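Let the coach come down from the stands

25/05/2018
By R. Dambrauskienė

Every spring the same discussion comes back to our tennis courts, and every spring it ends without a decision. Should a player be allowed to hear her coach during a match? I have been on both sides of this question. As a junior I played without any help between the first point and the last, and I was proud of it. Now I sit on a plastic chair behind the fence at Plitstead and watch other people's children do the same, and I am less proud.

The usual argument against coaching is well known. Tennis is an individual sport. You walk on the court alone, you solve the problem alone, and if you can't solve it you shake hands and go home. People say this with a certain light in their eyes, as if they were speaking about mountain climbing. I understand the feeling. But I think it describes a sport that is played mostly in our imagination.

Look at what happens in a real match. The coach sits in the third row. The player looks at him after every second point. He touches his cap, and she moves back to return the serve. He closes his fist, and she goes to the net. The umpire sees it or doesn't see it. Sometimes there is a warning, and then for 2 games everybody sits very still like in church, and after that the cap begins to move again. We have a rule which punishes the coaches who are clumsy at signals and leaves alone the coaches who are good at them. I can't respect such a rule very much.

I keep a notebook from the club season, which I started for a different purpose - I wanted to know how long the changeovers really last. Last October I also began to mark each time a player in our indoor league looked to her corner and received some kind of answer. In one women's semi-final I had 135 marks. The losing player's corner was empty because her coach was working that day. Nobody broke the rule badly enough to be stopped, but one of them had help and the other did not.

This is my main point, and I would like it to be heard by those who call coaching unfair. The present situation is already unfair, and it is unfair to the poorer player. A family that can pay a coach to travel can also pay for the signals. A girl who comes by bus with her racket bag and a sandwich gets no cap and no fist. If coaching were open, and done at the bench where all can see it, a club could give such a girl some help. An older member could sit with her. It would cost a pot of tea.

There is a second argument against me, and it is a better one. It says that a young player who is always told what to do will never learn to think. I have seen this child too. She misses a forehand and turns around before the ball has stopped rolling. She is not really playing, she is waiting for instructions. I agree that this is sad to watch. But I don't believe the rule protects her from it. She has become like this on the practice court, in many hours where there is no umpire. A good coach speaks little and asks more than he tells. A bad coach is a bad coach on all 7 days of the week, and we will not repair him by making him whisper.

What did I learn from my own years alone on the court? I learned to be stubborn, which was useful. I also learned to lose the same match again and again. In the final of the Evance Cup in 2000 I served to the backhand of a left-handed girl for almost two sets, and she was murdering me from that side. My coach knew it after ten minutes. He was sitting so near to me that I could hear him unwrap his candies, and he was an honest man, so he said nothing. Afterwards in the car he told me, and I cried, not about the defeat but about how simple it was. One sentence would have been enough. I don't think my character became stronger from not hearing it.

Other sports do not have this problem. The boxer sits down in his corner and three people talk to him at once. The basketball coach calls a timeout and draws on his little board. We don't say that these athletes are weak. We even like to listen to the microphone and hear what is said, and half of the time it is only "breathe" and "you're fine." I suspect the spectators of tennis would like it too, once they got used to it. 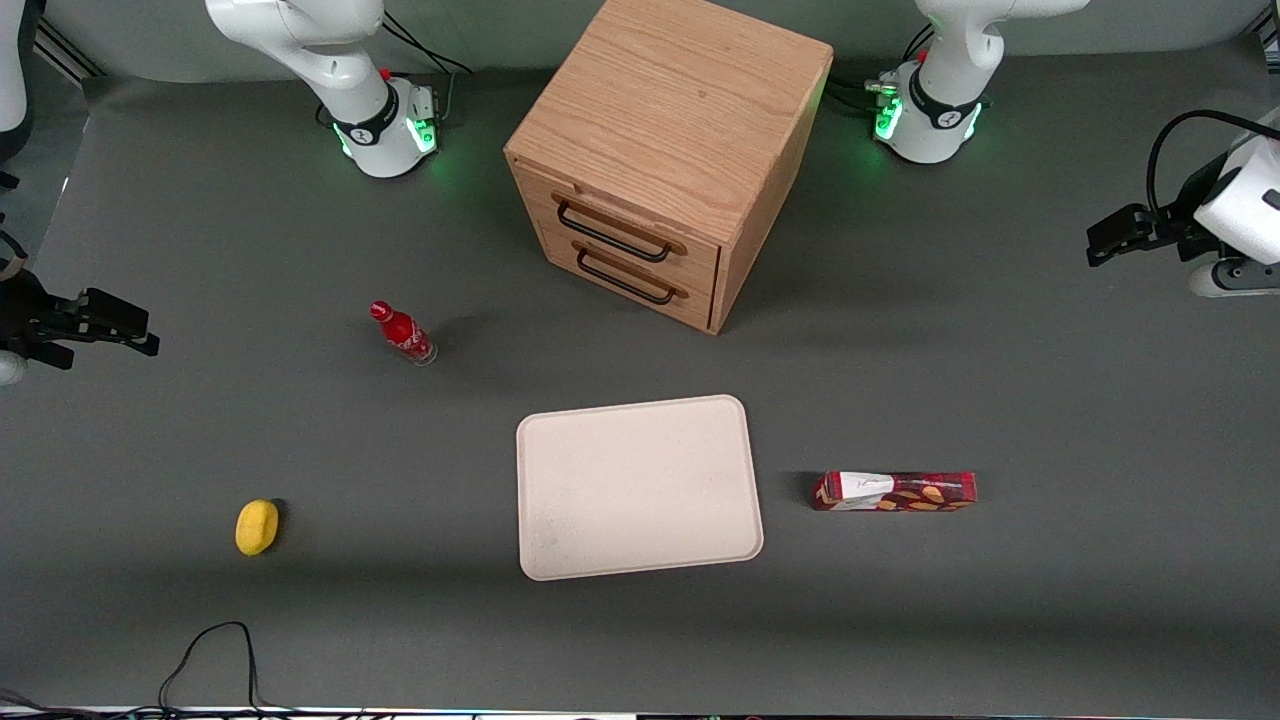
OPINION / TENNIS

So what do I propose? A small thing, to begin with. Let us try it in the club leagues, where the money is little and nobody's ranking will be ruined. One visit per set, at the changeover, at the bench. The coach may be a parent, a teammate or anyone else whom the player chooses. No signals from the stands at all, and here the umpire should be strict, more strict than today. When there is a legal way to speak, there is no more excuse for the cap.

The Sedov league has played this way for 3 seasons. I went to see two of their match days, and I must say that I was a little disappointed, because so little was different. The matches were not longer. Some players called nobody. One girl called her brother, listened to him for ten seconds and sent him away with her hand, and then she went and played exactly the opposite of what he wanted. I could not hear what he told her, but I could see his face.

There is one detail that I am still not sure about, and it is the deciding set. Maybe there the player should be left alone, as in the old days. I go back and forth on it. A friend from Sedov thinks that a half rule is worse than no rule, and we have argued about this until the lights on the courts were turned off. For the juniors I would allow the visit in all sets. For the adults I could live with either one, if only we would vote on it before the autumn season and not after, as we did last time.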